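What I learned washing my own team shirts

17 October 2025

I joined an over-forties soccer team in Bralbridge in February, mostly to get out of the house. The running came back faster than I expected. The laundry was new to me. I had never paid attention to how clothes get washed, and in the first month I turned a pair of white socks pink and shrank a sweater I liked.

Suha Karam, who keeps goal for us and worked at a dry cleaner for six years, went through it with me one evening in the parking lot. I wrote most of it down on the back of a receipt. I have been doing it her way ever since and my clothes look better for it.

Red and white together

Anything with red next to white gets a cold wash, and it comes out of the machine as soon as the cycle ends. Suha says most of the trouble happens when wet clothes sit in a pile. I used to start a load before bed and empty it at breakfast. Now I set a timer on my phone.

I also quit using the dryer for shirts. They go on a rack in the hallway overnight, collar up, and I smooth the seams with my hands while they're damp. It takes a few minutes and I don't iron anything anymore.

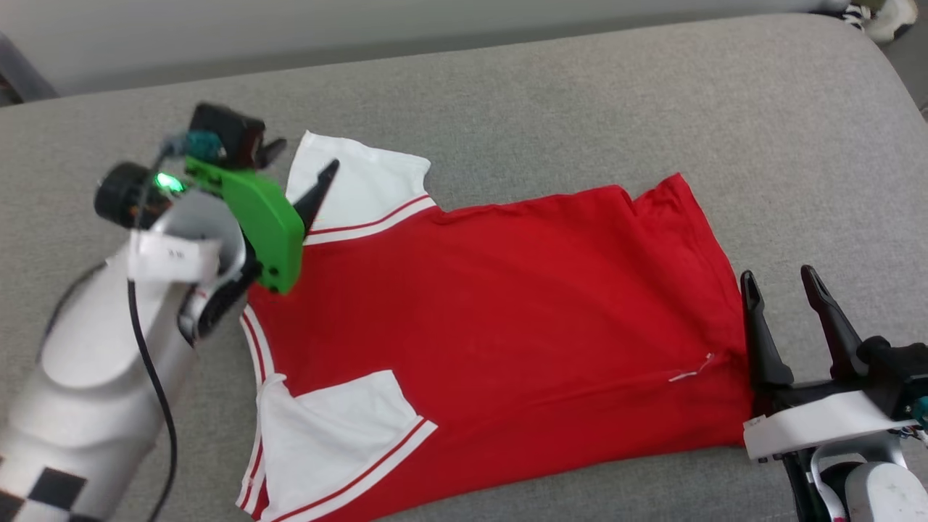 Grass stains

These took me the longest. I tried dish soap, then a spray called Clikex that cost too much and smelled like a swimming pool. White vinegar and cold water did better than either one. I leave it on for half an hour, rub it with an old toothbrush, and wash as usual. Mud is different — let it dry all the way, then brush it off outside.

Detergent

I was using double what I needed. The cap on the bottle has lines inside it and I had been filling to the top. I now use the lowest line for a small load, and a bottle lasts me some 3 months. Marwan Chidiac on our team swears by powder. I tried his and it left white streaks on my black shorts, so I went back to liquid.

Still working on the smell in my cleats. Newspaper helps a little.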